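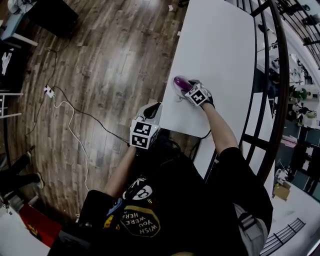
The Case Against the Clear Table

Every January somebody tells me to clear off my table. It might be a magazine in the dentist's waiting room, or a cousin with a label maker. The instructions never change. Take everything off, wipe the surface down, and put back only what you need. Then stand there and feel calm.

I have done this. I own a long white table, a Bolent, which I bought because the showroom had one with nothing on it and a single chair pulled up to it. I took this to be a picture of my future. The table seats eight and arrived in 2 boxes, and for one evening in May it held nothing at all. I walked past it several times to admire it. Then I ate dinner on the couch so I wouldn't get it dirty.

A bare table is a lovely thing to own if you have somewhere else to put your life. The people in the catalogs have a mudroom. I have a floor. When I cleared the table, the mail went on the floor, the extension cord went on the floor, and my bag went on the floor with its strap laid out exactly where a foot would find it. I had a spotless surface at thirty inches and a yard sale at zero. Guests complimented the table and stepped over the rest.

The industry has an answer for this, and the answer is bins. I went to Tosow one Saturday with the idea of buying a basket and came home with 16 of them, in a shade the tag called "oat." They cost me 85 dollars, not counting the smaller basket that holds the lids. Bins do work, in the sense that a thing placed in a bin can't be seen. It also can't be found. My stapler went into an oat bin last spring and I have been folding over the corners of paper ever since, like a man on the frontier.

What bothers me more is the moral tone. A friend lent me a tidying guide from a little outfit called Adjei, and it informed me that the state of my table was the state of my mind. I looked at my table. It had a screwdriver on it, a bowl of clementines and half a jigsaw puzzle of a covered bridge. I thought that was a pretty good mind. I would have liked to talk to it at a party.

Tables are for putting things on. I feel silly typing that, but I have been in homes where you can't set down a glass without someone sliding a coaster under it in midair, and then sliding the glass toward the sink while you're still swallowing. My grandmother's table had a sewing machine at one end and supper at the other, and the two sides respected the border most nights.

So this year I'm keeping one end clear, enough for a plate and an elbow. The other end may do as it pleases. The bins are going out to the curb on Tuesday, all but one, which I plan to check again for the stapler.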